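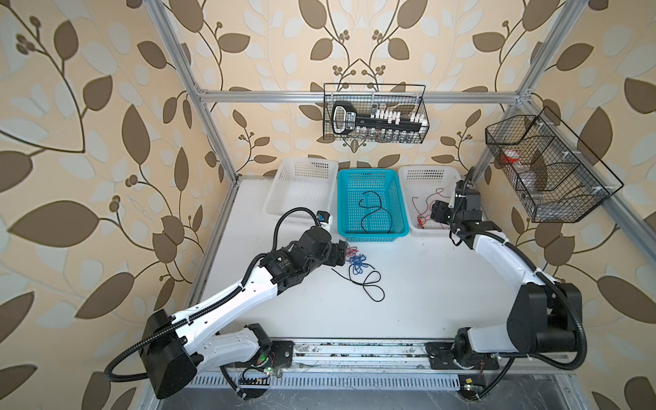 Cell 2, sorting by color. Black cable in the turquoise basket, red in the white one on the right, blue still on the table.

Wire sorting at Fernby: gallery and notes

Fernby takes in offcuts and short lengths of cable from panel builders and repair shops. Until last year all of it was sorted by hand at a long bench in the back hall. Sorting by color comes first, then checking for bare ends, then bagging by weight. The first step is now shared between people and two robot cells. This page covers what the cells do, what they leave alone, and how the jobs around them have been rearranged.

The cells were set up by Okitz, with Kaj Blöndal responsible for the arms and Ginette Caron for the work plan. Jérémie Leclerc leads the sorting crew and wrote the shift notes quoted further down.

How a run is laid out

Each cell has two arms on a shared front rail, with baskets along the back edge of the table. A run starts when an operator puts a mixed pile on the table and confirms the basket assignment on the terminal. The arms pick from the pile and place by color. A run ends when the table is clear or when the same pick has failed too many times in a row, in which case the cell stops and calls for a person.

Knots are the main cause of stops. A single loose cable is an easy pick. A knot with a second color threaded through it is hard, as a pull on one strand moves everything else. In the May trial the crew logged 703 runs, and nearly 900 pieces had to be separated by hand after a stop. Most of those were thin wire. Thicker cable gave little trouble.

What changed at the bench

Before the cells, a sorter stood at the bench for a full shift and did all three steps. The work is now divided as follows.

Loading: one person feeds both cells and clears full baskets.
Untangling: one person handles stops and anything the loader judges too knotted to put in.
Checking: the remaining sorters inspect bare ends and bag.

Checking used to be fitted in between other steps. It now has its own table and its own light, and the reject rate at bagging is recorded per batch. Ambros Moser, who sorted for 17 years before the change, moved to checking and wrote the sheet that new people learn from. It covers nicked insulation, corroded ends and splices that look sound from one side only.

Untangling is the least popular position. The crew rotates it every two hours. Caron's first plan had it as a fixed post for the whole shift, and this was dropped after the second week at the crew's request. Leclerc's notes from that period are short: "Hands fine, neck not. Table too low for this." The untangling table has since been raised.

Another point from the notes concerns pace. With manual sorting the crew set its own speed. A stopped cell shows a light and a timer, and people hurried to clear it even when the next pile was not ready. Blöndal took the timer off the display and kept the light. Stop times are still logged, but they are read per week and per cell, and no names are attached.
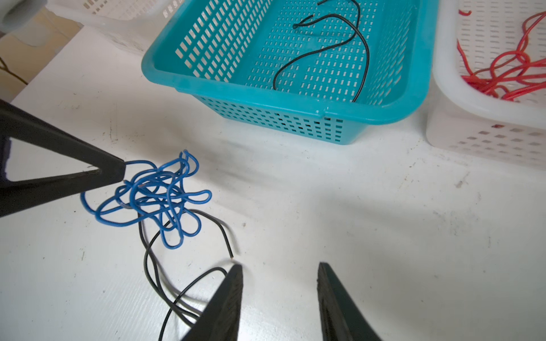

Gripper view of the same job. The blue tangle has black wire running out from under it, one strand ending in a cut tip with a little copper exposed.

A tangle like this one can go either way. If the black wire slides out freely, the arm can finish alone. If it is looped through the blue, the pull lifts the whole clump and the pick counts as failed. The loader is asked to spread such piles a little before starting the run, but not to take them apart.

Open points

Wrist views are shown on the loader's terminal during a run and are not kept after the shift unless Blöndal marks a stop for review. Bernadette Besnard, who represents the crew in the monthly meeting, has asked for this rule in writing. A draft is with Fernby's management.

Pay grades for loading and checking are still the same as for the old sorting job. The crew's position is that checking should be graded higher – it now carries the final sign-off on each bag. No decision has been made.

A third cell is under discussion for the Likia hall, where the cable is thicker and the piles are less mixed. Manual sorting stays in place there for now.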